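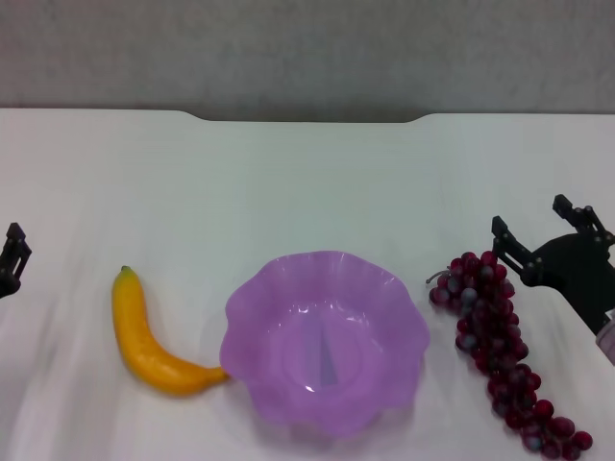 One reviewer of the draft rules, Chávez, objected that a clearance rule written for a single arm says nothing useful once two grippers share a table, and asked that the rule be stated again for the pair. The objection was accepted, and Section 4.2 was rewritten on that basis. The text below gives the rule as it now stands, with the reasons for each change.

Figure 3. Tabletop layout with fruit items and a bowl between two grippers.

4.2 Clearance and layout rules for two-arm tabletop work

The rules apply to any station at which two arms work over one surface and at which either arm can reach an item placed for the other. They were drafted at Ernero and tried on the Clito station over 745 runs. A run is one full attempt at a written task, starting with both arms in their rest positions and ending when both have returned or when the operator has stopped the station.

Rule 1 (shared zone). The part of the surface that both grippers can reach shall be marked in the station file as a shared zone. Only one gripper may be in the shared zone below the transfer height at any time. The other gripper shall hold its position outside the zone until the first has reported a clear state. In the layout of Figure 3 the bowl stands between the banana and the grapes, and we treat the space over such a container as shared in all cases, even when the task calls for one arm only.

Rule 2 (item spacing). Items shall be set down with a gap of at least 40 mm between the outer faces of neighboring items, measured at the level of the surface. A smaller gap is allowed if it is part of the task under test, and must then be entered in the run sheet before the run starts. Long or curved items are measured at the closest point and not at the center.

Rule 3 (approach speed). Below the transfer height, gripper speed shall not go above 245 mm/s. The limit holds for both arms, including an arm that carries nothing. Above the transfer height the limit of the station file applies.

Rule 4 (soft covers). A cloth or other soft cover is allowed on the surface. The height of the surface shall be measured again after the cover is laid, at the four corners and at the center, and the highest value used as the contact height. Folds that stand up to 2 mm above the cover may be left in place. Higher folds shall be smoothed out or the affected area closed to both grippers.

Rule 5 (stop and restart). After any stop, both arms shall be brought to rest before an item is moved by hand. A run that has been stopped may not be resumed. It is logged as stopped and a new run is started.

Rules 1 and 3 follow the earlier Drendar draft with small changes in wording. Rule 2 is new. The Drendar draft left spacing to the operator, and run sheets from separate shifts could not be compared for that reason. Rule 4 replaces a ban on covers, which had been ignored often enough that the logs no longer showed the true contact height.

The rules do not cover stations where a person works inside the reach of either arm. Those cases are treated in Section 4.4.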